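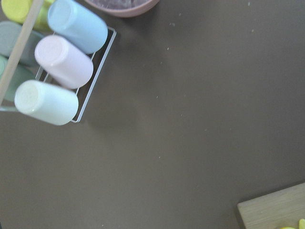
News from the parachute cupboard

Those of you who run playgroups and after-school clubs will remember us grumbling, back in the spring, about the handles on the old Cimirance play parachute, and we're very pleased to say that the new one has arrived at our Flundville warehouse at last. It has stitched loops all the way round, a mesh centre so the air can get out, and a drawstring bag that a grown-up can really get it back into (we tried it in the car park, in a wind, and only lost our tempers once). We have 220 in stock, and our sister shop in Imau will have theirs by December.

The old parachute isn't going away just yet — there are 57 left, and they'll be sold at a lower price until they've gone. If you bought one and the handles have come loose, do write to us and we'll send a repair kit with 2 spare loops, needle and thread included.

We sent a few of the new ones out to clubs over the summer and asked what they thought.

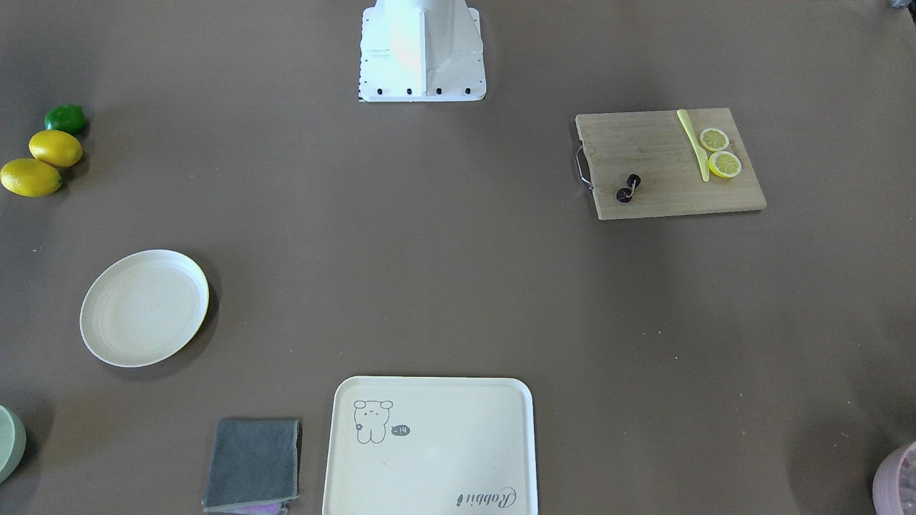
Thaweesak After-School Club wrote back that the loops were much kinder on small hands, but they would like a bigger size for the field. We've passed that on to the workshop, and we'll let you know in the next newsletter what they say.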